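Friday, January 3, 2020

Train to Rallgate, then the works bus. The Felura open day had been moved indoors to the second floor, so the morning was simulator work on the big screen and the afternoon was questions. Niamh Daly ran the session. Dirk Dijkstra sat at the back with the logs and spoke when asked.

The task set is called Pevero. It is a kitchen bench with two arms, a cutting board of produce and a basket, all rendered. The left arm handles the bottle. Daly began with the grasp, as most of the contact trouble sits there.

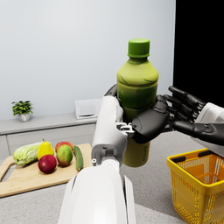
Left hand on the bottle, right hand open beside it.

I asked how friction at the fingers is set. It is one value per surface pair, entered by hand, and the bottle is treated as rigid. I would want some give in a plastic bottle, and said so. Dijkstra agreed but said a soft body costs them too much time per step. They may try it in March on a single object.

Next came the basket. It is a separate body, free to slide on the counter, and the right arm is meant to steady it. The two arms share one clock but have separate planners, with a simple keep-out volume between them.

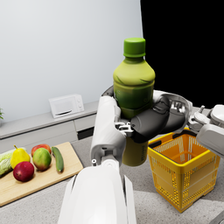

The keep-out volume was my main doubt. If it is drawn large, the hands cannot work near each other, and if small, a late command can put one forearm into the other. Daly said the present size came from trial runs and has not been revisited. She showed run 2923, in which the planner stopped both arms on a near miss. The stop was clean in the joint traces. I copied down the axis labels but not the limits, and must write to her for those.

Tea, then the produce. Different layouts use different items on the board, and the hand has to come in from over the top without touching the neighbours.

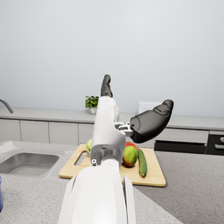
Open gripper at the cutting board, sink to the left.

Hiebert is the name of their grasp scorer. It takes candidate poses and ranks them, and the arm tries the first two before giving up. Long items are scored along the axis, round ones by width only. I think the mango shape will fall badly between the two. Dijkstra wrote that down, so perhaps it had not come up.

The overhead view was left on the screen while people asked questions.
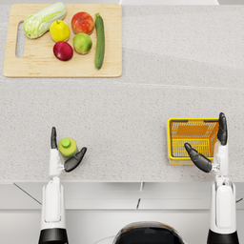

A man from a packaging firm wanted cycle times. Daly would not give any from simulation, which I thought correct. Someone else asked whether the lighting is varied between runs. It is, within narrow bounds, and the wall stays plain. My own last question was on logging rate. Joint data are kept at 100 Hz and contact forces at the same rate, which is low for contacts. A short slip could pass between samples.

To do: ask Daly for the joint limits and the keep-out dimensions. Look again at our own contact logging before March. Claim the bus fare.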